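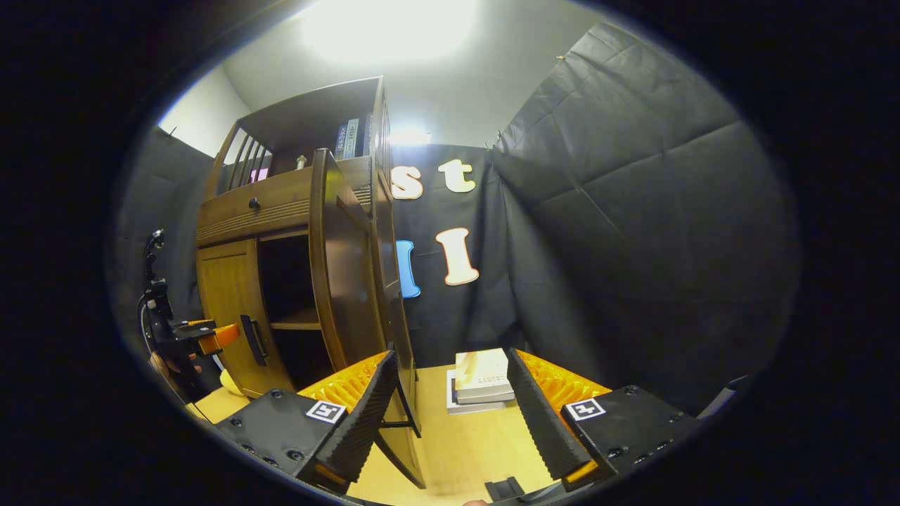
**Ticket 253: Clatov hand-held gripper kit, jaws closing unevenly**
Opened by: Regula Strebel
Product: Clatov two-finger kit, on trial from Claltitz
Status: open, waiting on parts

**Regula, first message**

Hi Claltitz folks! We've had the Clatov on trial for a while now and mostly I love it, so please read this as a friendly complaint. The trouble is with the right finger. When I squeeze slowly, the left one starts moving and the right one hangs back, then it catches up with a little jump. On big things you'd never care. On flat boxes it matters a lot, because the left pad gets there first and shoves the top box sideways before the right one touches it.

The task is a simple one: pick white boxes off a stack on the table and put them on the inner shelf of the wooden cabinet, with the cabinet door open. I've been at it all morning and I'd say the shove happens on most slow squeezes and hardly ever on fast ones (which is the opposite of what I expected!).

Stuff I already tried:

- Restarted the logging software, twice. No change, and I didn't really think it would help.
- Wiped both orange pads with a barely damp cloth.
- Checked that the markers on top of both fingers are flat and clean. Tracking seems happy, the log shows both fingers all the way through.
- Swapped hands. Same thing left-handed, so I don't think it's my grip.

One more thing while I'm here — the quick start card says to "seat the finger fully" but doesn't say what fully feels like. Is there supposed to be a click?

**Vinzenz Auer, Claltitz support**

Hi Regula, thanks for the thorough list. No click, sorry, the card should say so and I'll pass that on. You push until the finger stops and then tighten the screws evenly, going back and forth between them.

A late start on one side is nearly always friction in the slide. Could you take the right finger off, move the bare slide by hand and tell me if it feels gritty or just stiff? And please send the opening-width log from 8 slow squeezes with nothing between the pads. Leave the calibration alone for now.

**Regula**

OK, did it. Gritty isn't the word, it's more like a drawer in July. It sticks at one spot close to fully open and past that it's lovely. The left slide has no such spot.

Logs attached. You can see the flat bit at the start of the right-hand curve on every one of them. I also put the finger back on with the screws a touch looser, and the jump got smaller but the finger wobbled, so I tightened it back up.

**Vinzenz**

That's a great clue. I showed the curves to Shu-fen Chang, who looks after the mechanical side here, and she thinks the slide rail is slightly pinched at its outer end. We can send a replacement rail and a set of screws. It's a swap you can do yourself with the hex key from the box.

Until it arrives, try starting each pick from a narrower opening so you never go through the sticky spot. For flat boxes you shouldn't need the full width anyway.

**Regula**

Narrower start works! I did 14 picks that way and the top box got shoved on one of them, and I think that one was me rushing. It's a bit annoying to have to remember, and Ambros Frei (he shares the kit with me) forgets every single time, but we can keep going.

Please do send the rail. Two questions before you close this: does the trial period pause while we wait, and do I have to recalibrate after the swap or does the old file still hold?

**Vinzenz**

Trial is paused from today, I've put a note on your account. And yes, please recalibrate after the swap. Keep the old file under another name so we can compare the two. Rail goes out with the next shipment and I'm leaving the ticket open until you've fitted it.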